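Notes on Automation at the Stamden Packing Hall

Since the spring I have been asked by several former colleagues to set down my observations on the changes at Stamden, where I have served as operations training lead for most of my working life. I have hesitated to do so on a personal page. The company has its own channels, and the staff council publishes its own minutes. What follows is my own view and should be read as such.

The packing hall at Stamden handles small replacement parts for office and kitchen equipment. Orders arrive overnight, are picked in the early morning, and must be boxed and labeled before the afternoon collection. In August, management confirmed that one of the three packing lines would be fitted with robotic arms supplied by Van Rooij. The arms lift small parts from a tray and place them in open boxes. People remain responsible for the trays, the labels, the final check and everything the arms decline to pick up.

The decision affected 35 employees directly. No position was eliminated, and I wish to record that plainly, as rumors to the contrary circulated for several weeks. Two temporary contracts were allowed to expire in the same period. Management holds that the two matters were unrelated. The staff council has asked for the figures behind that statement and, at the time of writing, has not received them.

The first weeks were uneven. The line was planned for 446 boxes per shift and did not reach that number until well into the second month. Parts with shiny wrapping caused repeated stops. Each stop required an operator to walk to the panel, clear the message, remove the part by hand and restart the cycle. Under the old arrangement a packer who met an awkward part simply dealt with it. Under the new one, the same packer had to deal with the part and with the machine, and the shift report counted only the stop.

Dilruba Pathirana, who has supervised the line through both arrangements, raised this at the Monday review. Her request was that manual clearances be recorded as work performed. It was approved, and the report form was changed. I consider this the most useful decision taken during the whole project, although it cost almost nothing and was not part of the original plan.

The physical effects have been mixed. Employees report less strain in the wrists and shoulders. They also report more standing in one place and longer periods of watching. Rajitha Roy, a packer on the early shift, described it to me in these words: "My hands are less tired and my head is more tired." A rotation was introduced in response, with a change of station every 55 minutes. Several employees have asked for a shorter interval. The matter remains open.

There has also been a change in how people speak to one another. The old line ran side by side, and conversation was constant. The safety screens have placed people farther apart, and the morning talk that used to pass along the line now takes place at the label desk, when it takes place at all. I do not know how a company should measure such a loss. I would suggest that it at least be mentioned in the evaluation, which in its present draft contains no reference to it.

With regard to training, my department was given 15 hours per employee. The supplier's course, delivered by Todor Milošević, was clear and patiently taught. It assumed, however, that participants already understood how a jointed arm moves and why it may stop. Many did not, and some were reluctant to say so in front of colleagues. Mio Kaneko of our department therefore proposed an introductory session built on small desktop parts, at a scale where a mistake has no consequences and every joint is open to view. Participants learn what a servo does, how the cables run, and what it means to ask a machine to move a small object into a container. 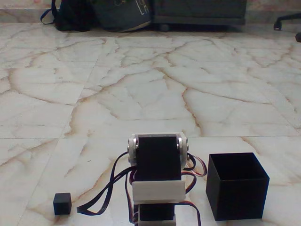 Two servos and white brackets, with a small black cube and an open box.

I attended the introductory session myself and recommend that other supervisors do the same. Employees who had been silent in the supplier's course asked a great many questions. The subject of cables alone occupied a good part of the discussion, and several of the points raised were later forwarded to Van Rooij concerning the full-size line. A packer who can say "the second joint is straining" receives a faster answer from maintenance than one who can only say that the machine has stopped.

The sessions will continue through the winter for the staff of the remaining two lines. Whether those lines will be automated has not been decided. Nilmini Debnath, who represents the packing hall on the staff council, has asked that employees be consulted before a supplier is chosen, and that the rotation question be settled first. I support both requests and have said so in writing to the site management.

Comments from colleagues at Stamden are welcome, whether or not they agree with the above. Those who prefer to write privately may leave a note at the training office, which is open until the end of the early shift.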